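Clomthorpe talk, 7 August 2021, speaker notes

Slot is 20 min, keep to 15, leave time for questions. Water. Check clicker.

Open with the hem story. Trousers, job interview, stapler. Wait for the laugh, move on.

Main point: hand sewing is a small skill, most people can get good enough in an afternoon. Not selling anything. Say that early, room will relax.

Why bother
- 2,000 garments through the Clomthorpe mending table since we opened it. Most needed one seam or one button.
- Fistano bins: 3,689 items dropped off last year, plenty with a split seam and nothing else wrong. Pause here.

Thread. Don't get stuck on this, got stuck last time. All purpose polyester, size 80 needle if they use a machine, for hand work any medium sharp is fine. Cut it short, elbow length. Long thread tangles. Everybody cuts it too long, me included.

The 4 stitches
Running - quick, gathers, basting, not for anything that pulls
Backstitch - the strong one, spend the time here
Whip - edges, felt, toys
Ladder - hidden, closes a lining or a cushion. People love this one. Do the slow pull, hold it up so the back row sees

Tension!! Biggest beginner problem. Pull till the cloth lies flat then stop. If it puckers its too tight. Pass around the puckered sample and the good one, get BOTH back (lost one at Eltis).

Knots. Two small ones beat one huge lump. Bury the tail between the layers.

Dhillon handout goes out now, not before, or they read it while I talk. Stitch chart is on the back.

Skip if short on time: darning, beeswax, left handed diagrams. If a lefty asks, mirror the chart, see me after.

Close: pick one thing from the pile at home, fix it this week. Ladder stich on a cushion is a good first go. Thank the hall, mention tea.
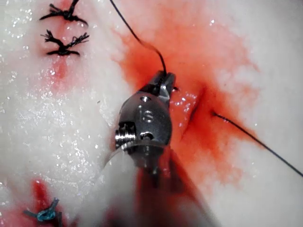 Q from last time, will come up again: can I use one stitch for everything?
Backstitch, if you have to pick one. It holds on nearly any seam, just slow to do and slow to unpick.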